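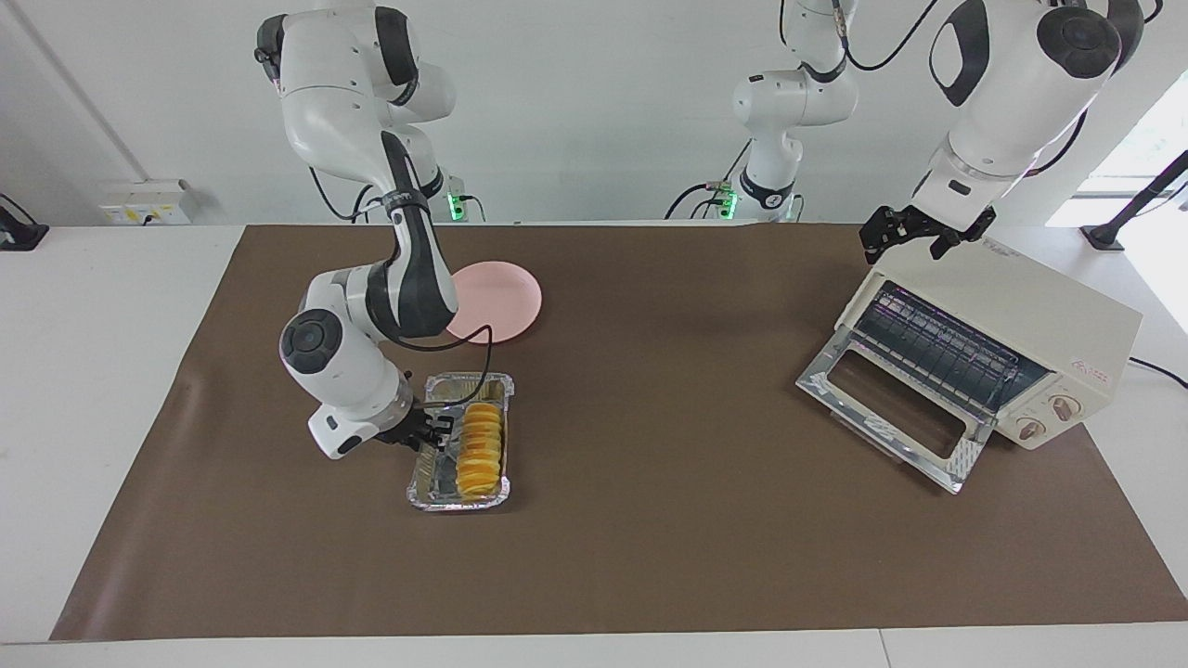 A rectangular aluminum foil tray. Orkville wants more of them in the recycling cart.

Orkville calls its foil recycling trial a success, but the numbers are thin

Nov 8, 2022

Orkville is ready to take its foil recycling trial citywide, and the city says the first months show that residents are eager to do their part. The report it put out to back that up is 13 pages long, and a reader can get to the end of it without learning how much foil was recycled.

The trial began in May in the Rivera neighborhood. Households were asked to rinse their foil trays, pie pans and clean kitchen foil and drop them in the blue cart with the cans. Zasteo, the hauler that holds the city's trash contract, picks up the carts and takes them to its sorting plant outside town. Before that, foil of any kind was supposed to go in the trash, though plenty of people in Rivera will tell you they had been putting it in the blue cart for years.

That last point matters more than the report lets on. The city says 1,726 households "took part." What the phrase means is explained in a footnote: a household counts if it sent back the sign-up card or clicked the link in the email. Whether any of them then recycled a single pan was not checked. The city had hoped for 3,000 sign-ups, a goal that appeared on the first flyer and is missing from the report.

Asked how many pounds of foil had been collected, the public works office said Zasteo weighs aluminum as one stream, cans and foil together. That weight went up a little over the summer. It also goes up most summers, when people drink more soda and beer, and the report does not compare this year with the last one.

Foil is worth recycling when it gets to the right place. It can be melted down again and again, and making new metal takes far more energy. The trouble is getting it there. Light pieces can slip through sorting machines and end up with the paper, and a tray with baked-on cheese may be pulled off the line and thrown out. The city's own flyer tells people to wash each tray and ball up loose sheets until they are the size of a fist. The report has no figure for how much of what came in was clean enough to sell.

Then there is the cost. The citywide plan calls for new stickers on every blue cart, a mailing, and a phone app from Drovow that lets residents type in an item and find out which cart it goes in. The city has not said what it will pay for the app. It did say the price is "in line with similar tools," without naming one. The old list on the city website answers the same question and fits on one page.

Zasteo stands to do well whatever happens. Under the current contract it keeps the money from the metal it sells and charges the city for any load it finds too dirty. The company said in a short statement that it supports the program and is proud of its work with Orkville. It did not answer questions about how many loads were turned down during the trial.

The city council is set to vote on the plan before the end of the year. Two members have asked for tonnage numbers first. Public works said it would try to have something for them, but that pulling foil out of the totals now would be hard - the carts were emptied months ago.

For now, the trial rules still apply only in Rivera. Everyone else in Orkville is asked to keep foil out of the blue cart until a notice comes in the mail. The public comment page is open on the city website, and written comments can be dropped off at the public works counter.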